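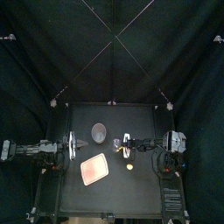
A gray container on a black work surface, and a piece of clear, shiny material at a gripper's tip.

Why can you see through some things?

Look through a window and you can see the yard. Look at a brick wall and all you see is brick. The difference is what happens to light.

Light goes straight through clear things. We call them transparent. Thin plastic wrap is like this when it is flat. Crumple it up and it changes. Each wrinkle bends the light or bounces it back, so the wrap starts to look white or gray.

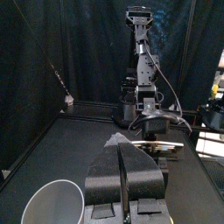

Some things let light in but blur it on the way – these are translucent. Wax paper is one. So are many plastic cups. You can tell there is a drink inside, but you can't read a word through the side.

Things that stop light are opaque. A book is opaque, and so is your hand.

Try it: find 3 things at home, hold each one up to a lamp, and write down which kind it is.

Written by Graça Carvalho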